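Plemach Folding Table, Model 158
Section 7: Putting the felt cover on the table
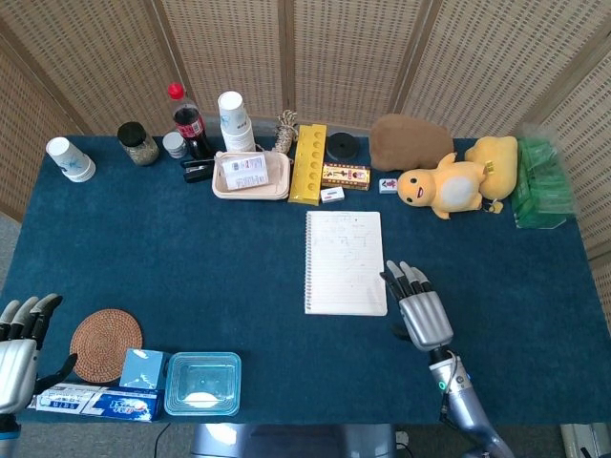
7.1 Before you begin

Read this section to the end before you open the cover bag. The work is easy for two persons. One person can also do it, but then please use the clamps from bag C.

You need:
Felt cover
Four corner straps (bag B)
Two clamps (bag C)
Soft brush or dry cloth
Tape measure

Let the cover lie flat for one night if it was folded for a long time. Folds which stay in the felt are difficult to remove later.

CAUTION: Do not cut the cover. The extra felt is needed on the underside of the table.

7.2 Preparing the table top

1. Check that all four legs are locked (see Section 4). You must hear a click at each leg.
2. Wipe the table top with a dry cloth. Small grains of sand under the felt will make scratches.
3. If you used a wet cloth, wait 15 minutes before you continue.
4. Pass your hand along the edges. If you feel a sharp place, cover it with the paper tape from bag B.

Note: The Moreira table top has a rounded edge and does not need the paper tape.

7.3 Placing the cover

1. Put the cover on the table with the label side down. The label must be at the same end as the carrying handle.
2. Pull the cover until it hangs equally on the two long sides. Measure it at both ends. A difference of less than 10 mm is acceptable.
3. Smooth the felt with flat hands, from the middle to the outside. Do not pull at one corner only — the felt becomes longer there and does not come back.
4. Fold the short sides under the table top. If you work alone, hold each side with one clamp.
5. Fold the long sides under.

7.4 Fixing the straps

1. Take one corner strap. The hook is at the short end.
2. Put the hook in the hole near the leg and guide the strap diagonally over the folded felt.
3. Close the buckle, but do not tighten it yet.
4. Repeat for the other corners.
5. Tighten the straps in a cross: first front left, then back right, then front right, then back left.
6. Remove the clamps.

CAUTION: Keep your fingers away from the leg hinge while you tighten the strap. The hinge can move even when the leg is locked.

The strap is tight enough when you can put one finger under it. If it is tighter, the felt will show a line on the upper side.

7.5 Folding screen (accessory)

The screen panels stand on the floor and are not fixed to the table. Leave a space of one hand between screen and cover, so that the felt is not rubbed when somebody moves a panel. Do not lean the panels against the table edge.

7.6 Care of the felt

Brush the felt in one direction only. Liquid must be taken up with a dry cloth, pressing and not rubbing. Do not wash the cover in the machine and do not iron it directly; put a cotton cloth between the iron and the felt and use the lowest temperature.

For candle wax, see the cleaning table in Section 9.

Note: A new cover can lose some fibers during the first weeks. This is normal. Brush it more often in this time.

If a strap or a buckle is missing, write to the parts desk at Plemach and give the letter of the bag and the model number of the table. Straps for older models have a different hook and do not fit.

Continue with Section 8, Folding the table for transport.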